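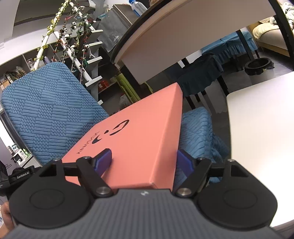 Pink box, blue knit chair. The chair won.

I have been defending blue chairs for most of my adult life, so let me just get it all down in one place and then my family can stop asking.

Look at that knit. There's a checkerboard on the backrest, ribbing in one square and cable in the next, and then the other blue piece has a diagonal cable going across it. It's sweater stitching! On furniture! And set a salmon-pink box in front of it and the two colors get along better than most of the paint combinations people pay good money for.

My opinion, and I'll put it plainly, is that we gave up on knit furniture way too early. Everybody I know went gray. Gray sectional, gray rug, gray throw with the little tassels. My sister did her whole downstairs in a shade called Skalton Fog and when I sit in there I feel like I'm waiting for a dental cleaning. She paid $2,000 for that sectional and you can't nap on it. I have tried, more than once, with a good pillow.

Knit cover people get told the same few things over and over. It snags. It pills. It holds on to dog hair. Well, yes. My own chair lives by the front window (it came from the Grinell secondhand shop on a rainy day in June, and I drove it home with the trunk tied down) and it has two snags on the left arm that I pulled through to the back with a crochet hook while I was on the phone. You can fix a snag. What are you going to do with a scratch in leather besides sit on it and feel bad?

The other complaint is that it bunches. Fabric on a cushion will do that, and I like it. A cushion with the cover bunched up along the bottom looks to me like a place where a person could sit down without asking first. I grew up with a living room we weren't allowed in, plastic on the lampshades and everything, and I promised myself I would never own a seat that had to be smoothed out after company left.

My neighbor Fitzgerald Dunleavy disagrees with me on all of this. He thinks texture belongs on a blanket, where you can fold it up and put it in a closet, and that a patterned weave on a chair makes a small room look busy. We have had this argument over coffee so many times that his wife leaves when she hears the word "cable." I'll give him half a point on small rooms. If your wallpaper is already doing a lot, a plain seat might be kinder to your eyes. But most of us don't have wallpaper doing a lot. Most of us have beige walls and one picture from D'Amico's frame sale.

And about color, please, can we talk about blue and pink without somebody bringing up a nursery? Salmon isn't baby pink anyway. It has some orange in it, it's warm, and next to blue it wakes the whole corner up. You don't have to buy a thing to try it. Take whatever pink box or book you've got lying around the house and stick it on the nearest blue chair for a week. Walk by it with your laundry. If you still hate it by the weekend, fine, go back to your fog.

I'm looking for a second chair now, by the way. Same blue if I can get it, and I'd take the diagonal cable over the squares this time. Fitzgerald has already offered to help carry it in, though he says he won't be sitting on it.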